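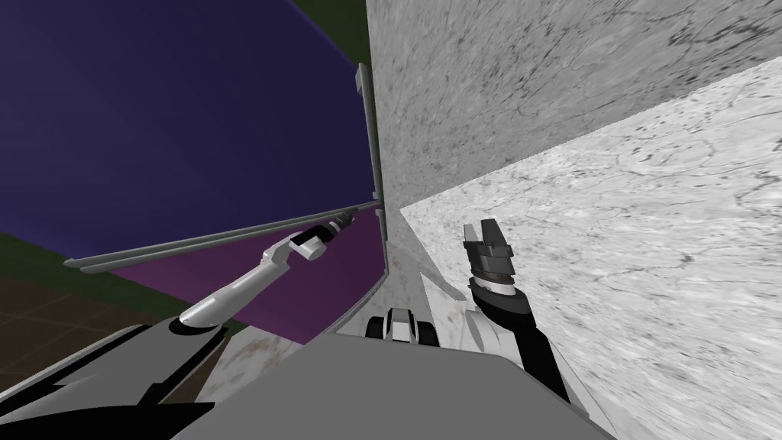
手すりは、どこで終わるかをもっと真剣に考えて付けるべきだと思う。高さや太さについては、設計する側も使う側もよく口にする。握りやすい丸棒がいいとか、冬は金属だと冷たいとか、そういう話はすぐに出る。ところが端の話になると急に静かになる。図の灰色の細い棒は右上へ伸びていき、縦の縁に当たったところで終わっている。図面の上ではこういう納まりがいちばんすっきり見えるのだろうし、町の階段にも、壁や柱にぶつかったところで終わる手すりはいくらでもある。だが人の手と足は、棒と同じところで終わってくれない。

私は以前、Havwoodという集合住宅に住んでいた。外階段は99段あり、踊り場ごとに手すりが切れていた。柱をよけるために一度途切れ、柱の向こうからまた始まる。若いうちは気にもならなかった。膝を痛めて冬を越したとき、初めてその切れ目の長さを知った。手を離してから次をつかむまで、歩数にして五歩ほど。平らな場所だから要らないという理屈なのだと思うが、段を下りきった直後の足はまだ平らな場所に慣れていない。私が一番ふらついたのは段の途中ではなく、いつも踊り場に入った一歩目だった。

最後の段と同じ位置で手すりを切るのもよくない。手は体より少し前をつかんでいるので、棒が段と一緒に終わると、足がまだ一段残っているのに手のほうが先に行き場をなくす。段が終わった先まで水平に延ばしてあれば、両足が床に着くまで握っていられる。延長は靴一足分ほどでもかなり違う。Brustonの駅の北口がそうなっていて、初めて使ったときは特に何も思わず下りた。何も思わなかったことに、帰り道で気づいた。

延ばすと通路にはみ出して邪魔になる、という反論はある。鞄の紐や袖が引っかかるという話ももっともだ。だから先端は下へ曲げるか、壁のほうへ戻しておけばいい。特別な技術でもなく、古い公衆浴場や学校の階段にはきちんと曲げてある例が残っている。新しい建物ほど棒をまっすぐ切り、小さな蓋をはめて済ませているように見えるのは、私の思い込みだけではないと思う。

費用の問題だと言う人もいる。Havwoodの管理組合の集まりで手すりを柱の前でつなげないかと聞いたときも、答えは見積もりの話だった。廊下の照明を替える話が先にあり、手すりは翌年に回され、翌年も回された。照明が要らないとは言わない。ただ、手すりは「もう付いている」ものとして扱われるので、いつまでも順番が来ない。付いているかどうかだけを点検表で確かめ、丸を付けて終わりにするからだ。

点検表には、端まで握って歩いてみる欄を作ってほしい。上りと下りで一度ずつ、荷物を片手に持って歩く。できれば夕方の五時ごろ、足元が見えにくい時間がいい。健康な人が昼に手ぶらで見て回っても、切れ目はただの隙間にしか見えない。子どもの背丈で歩いてみるのもいい。子どもは上の棒に手が届かず、縦の支柱を一本ずつつかんで下りている。支柱の間が空きすぎているところでは、壁に手をついている。

住宅を選ぶときにも見ておくとよい。間取りや日当たりを確かめる人は多いが、部屋を出てから道路に出るまで、手を離さずに行けるかを試す人は少ない。私は今の部屋を借りる前に、玄関から門まで二度歩いた。不動産屋には少し不思議がられた。一か所、郵便受けの前で途切れている。そこだけは壁に手をついて通っている。大家にはもう話してあり、返事を待っているところだ。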